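**Minutes - travel and stays club, Rakthorpe branch**
Held 11 Jul 2025, upstairs reading room. Chair opened a little after the hour once the kettle was found.

**1. Last minutes**

Agreed as read, with one fix: the April trip was to Orkuvgate, and the earlier draft had us at the coast.

**2. Report back from the Balogh weekend**

What a lovely hotel! Everyone who went wants to go again, and most of the item was spent on that. The spa floor is open to guests from early morning, the steam room is small but very clean, and the rooms at the back look over the river and are much quieter than the ones on the square. Members who had a square-side room said the bells took some getting used to, but they were up for breakfast in good time (and the breakfast is worth it - the plum cake especially).

Points to pass on to anyone booking:

- ask for the old wing, as the beds are better and the windows open
- robes are in the room, slippers are at the spa desk
- the lounge closes earlier than the website says
- the massage list fills up fast, so book when you book the room

One member found the front desk slow at check-in. Others had no wait at all. We agreed to say both in the write-up.

**3. Eating out**

Long and happy talk about dinners. The group is keen to have one shared meal on every trip and leave the other nights free, so people can wander. Small plates went down very well as an idea, as everyone gets to try everything and the non-meat eaters aren't stuck with one dish. Agreed.
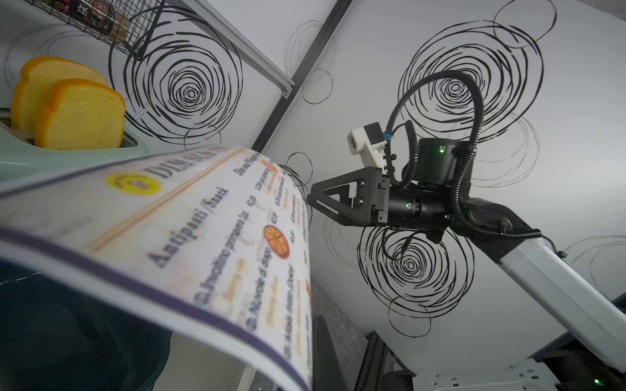

*Page last changed: after the meeting, with the deposit corrected under item 4*

**4. Autumn stay at Brurska**

The big one! The guesthouse at Brurska has offered us 3 nights at the group rate, with use of the hot pools included. Deposit is $40 per person, payable when names go in. There is space for 20, and the list is open now.

Singles: the guesthouse has only 2 single rooms, so these go by draw. Anyone happy to share should write it next to their name.

Travel by train with one change at Orkuvgate. The walk from the station is around 20 minutes and mostly flat, and the guesthouse will send a van for bags. Several members said the walk is half the fun, with the lake on one side the whole way.

Question raised about the pools and swim caps. Caps are needed in the indoor pool only. **Action:** secretary to check if they can be bought there.

**5. Trip write-ups**

Please keep them coming, they are a joy to read. Short is fine. Room number and price paid are the two things people ask for most, so do put them in.

**6. Any other business**

Spare guidebooks are on the shelf by the door, free to take. A blue scarf was left on the Balogh bus and is with the secretary.

Next meeting: same room, date to go out with the Brurska list.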